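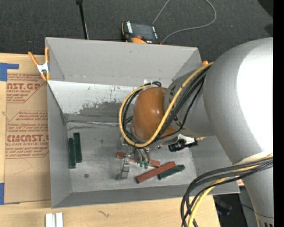 *A big grey bin with sloping walls, on the wooden table. Scuffs and dark scratches come with use.*

## Cleaning and keeping an open storage bin

I keep several big bins in my workshop in Callulwood, and for years I cleaned them badly. I used whatever was under the sink and scrubbed until my arm was tired. My neighbour Ruairi Carnegie worked many years in a packing hall, and most of what follows I learned from him, the rest from my own mistakes.

### Before you start

Empty the bin fully, also the corners. Turn it over above an old sheet and knock on the bottom with a flat hand. Screws and small washers like to stay where the wall meets the floor. Then go over the inside with a dry brush. If you add water when there is still dust, you get a grey paste and it takes double the time.

### Marks and smudges

Most grey smudges on the floor of a bin are only rubbed dirt. For these I mix:

- 400 ml warm water
- one small spoon of washing-up liquid
- one spoon of bicarbonate, only if the marks are old

Wipe with a soft cloth, wait five minutes, wipe again. Rinse with clean water and dry with a towel. I tried the Dutolance cleaning paste once and it was good on shoe marks, but for normal dirt it is a waste of money.

Scratches are another matter. A dark scratch is often dirt sitting inside a thin line, so an old toothbrush along the line makes it paler. The line itself will stay. Do not use steel wool! On a pale surface it makes a dull patch, and the dull patch collects dirt faster than before.

### Old tape

Clear tape is easy to miss, because it shines only from one side. Warm it with a hairdryer on the low setting, lift one corner with a fingernail and pull slowly, flat along the wall. If glue remains, put a drop of cooking oil on it, leave it for ten minutes and wash with soap.

### Protecting the table

A wooden table suffers more than the bin does. Grit gets under the bottom and every small push makes a mark. I put a piece of felt under mine, cut a little smaller than the base so it does not catch on my sleeve. A folded tea towel also works, but it slides. Lift the bin when you move it, also when it is nearly empty.

### What to put inside

Sloping walls are nice for the hand, you can reach the last pieces without bending your wrist. But they steal space at the bottom. Square boxes never sit well there. I use my sloping bins for soft or loose things: cloths, gloves, offcuts, bags of plugs. Heavy things go in first and in the middle.

If you want to line the bottom, Skistel drawer mat can be cut with kitchen scissors. Make a paper pattern first, as the floor is smaller than you think from above.

I do the whole washing in April and again before winter. Between these times the dry brush is enough.

*Inese Bite*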